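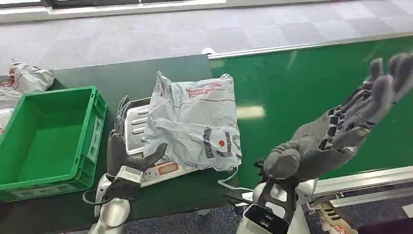

# Givent Parcel Set

Annotations and handling notes for soft mailers at a packing table. The set covers plastic mailer bags, the labels on them, and the crates they go in and out of. Rigid cartons are out of scope and live in the Vendico set.

Maintainer: Brock Melnyk
Last revised: Tue 10 September

## Contents

| Item | Value |
|---|---|
| Records | 784 |
| Object classes | 7 |
| Label states | 2 |
| Annotation format | JSON, one file per record |

## Object classes

- `mailer` - any flexible plastic bag, sealed or unsealed
- `crate` - open-topped plastic crate, any color
- `fixture` - metal tray or rest that a parcel is placed on
- `label` - shipping label, attached to a mailer
- `print` - sender logo or text printed on the bag itself
- `table` - the work surface
- `other` - anything on the table that fits none of the above

Cables and straps go under `other` unless they are part of a fixture.

## Label states

`label_up` means the shipping label faces the viewer, in whole or in part. `label_not_visible` covers everything else, including bags where the label may be on the underside. Do not infer a label from the shape of the bag.

Large sender printing is a common source of error. Bold letters or a colored logo on a mailer are `print`, even when they are bigger and easier to read than the label. Early records from the Esquivel batch mixed the two and were redone.

## Annotating soft mailers

Mailers have no fixed outline. Trace the visible edge as it lies, folds included. Where a bag overlaps a crate or fixture, the bag gets its own outline and the object below is outlined only where it shows.

Crumpled bags in a stack are annotated one by one if an edge can be followed between them. If not, use a single outline and set `merged: true`. A merged outline still counts as one `mailer` in the totals.

Bag color is stored as free text. Most annotators wrote "white", "gray" or both for the same kind of bag, so the field is not reliable for filtering.

## Crates

Each crate has a `fill` field: `empty`, `partial`, `full` or `unknown`. Use `unknown` when the floor of the crate cannot be seen and no contents show above the rim. A tilted crate is recorded with `tilted: true`, with no angle. Slots for crate labels are part of the crate, not a separate `label`.

## File layout

```
givent-parcels/
 records/
 images/
 schema.json
 splits.csv
 CHANGES.md
```

Each record shares its base name with one image. `splits.csv` lists train and held-out records. Records that show the same parcel were kept in one split where this could be established from the intake sheet - 17 could not be matched and are held out.

## Known issues

- The `print` class is under-annotated on dark bags.
- Small text on labels was not transcribed. The `text` field exists in the schema but is blank throughout.
- `fixture` outlines are coarse where slots or perforations meet the edge of a bag.
- The Ploltar conversion script drops `merged`. Use the JSON files directly if bag counts matter.

## Planned

A revision in December will add padded paper envelopes as a separate class. Existing `mailer` records will keep their names.

## Corrections

Send the record name, the field and the proposed value to Brock Melnyk. Outline corrections should come as an edited JSON file, with the original left unchanged in `records/`.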